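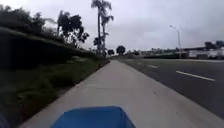

Figure 1. Forward camera view on the Jelberg route, with the road to the right of the pavement.

Pavement Following with a Single Forward Camera: Software Report for the Skullo Platform

1. Scope

This report covers the perception and control software written for Skullo during the second half of the project. The mechanical work and the battery enclosure are described in the hardware report and are not repeated. The task was to keep the robot on a straight or gently curving pavement beside a road, using the forward camera and wheel odometry only. Crossings, driveways and turning at junctions were left out.

2. Software structure

The code runs as four processes joined by Pant, the message layer inherited from the previous year. The camera process publishes frames, the segmentation process labels each pixel, the path process fits the two pavement edges, and the control process sends speed and turn rate to the motor board. Every message carries the capture time of the frame it came from. In the first version it carried the publishing time, and the controller was then steering on old data without any sign of this in the logs.

3. Perception

The segmentation network has four classes: pavement, road, vegetation and other. The lower middle part of each frame is masked before the edges are fitted, as the body shell lies there and its top edge was at first taken for an obstacle. The mask is a fixed polygon stored in the calibration file.

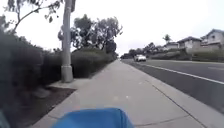
The left and right edges are fitted separately, each as a second-order curve on the ground plane. The left edge is usually the easier of the two, since soil and grass differ clearly from concrete in colour. The kerb is harder. Under a flat grey sky the top of the kerb and the pavement have nearly the same brightness, and the fit tends to move outwards to the edge of the asphalt. A fixed inward offset on the right side was added to allow for this. The painted lane line is not used as a feature. It was tried in an early version, but its distance from the kerb is not constant and the estimate became worse.

Expansion joints caused false edges in the gradient-based method used at the start of the project. They have no visible effect on the segmentation output.

4. Control

The controller follows a line at a set fraction of the pavement width, measured from the left edge. A look-ahead point is chosen on this line and the turn rate is calculated from the angle to it. If one edge is lost, the last good width is used for up to 40 frames. If both are lost, the robot stops.
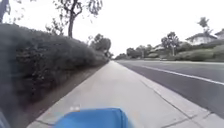 One reviewer at the interim presentation asked why the target line was not simply the centre of the pavement. The centre line depends on both edges equally, so any error in the kerb fit passes straight into the steering. Measuring from the left edge reduces this, at the cost of a path that follows small irregularities in the planting strip. A low-pass filter on the left edge removes most of them. The filter constant was set by hand on recorded data and has not been tuned further.

5. Tooling

Recorded runs are replayed through Sosow, a small viewer written for this project. It draws the fitted edges over the frame and shows the turn command beside it. The replay set holds 105 segments, of which 60 were used for adjusting parameters and the remainder kept for checking. A change to the path process is merged only when the whole set has been replayed and the differences have been looked at.

Seven segments still give a wrong right edge. In five, the fit settles on the asphalt boundary in spite of the offset. In the other two it jumps between frames, and the reason has not been found.
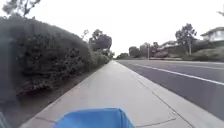

Comments on the draft from the Jelberg group were that the stop rule is too strict, and that a robot which halts whenever both edges are missing will halt often under heavy tree shadow. This is accepted. Coasting on odometry for a short distance was considered, but the heading drift had not been measured by the time the code was frozen in December.

6. Remaining work

The body mask should be generated from the camera pose and the shell model, so that it does not have to be redrawn after the camera mount is moved. The inward offset should be replaced by a separate kerb class, which requires relabelling part of the training data. Pant drops messages without warning when a queue is full, and a counter for dropped messages should be added before further timing tests are made. The calibration file format is given in Appendix B.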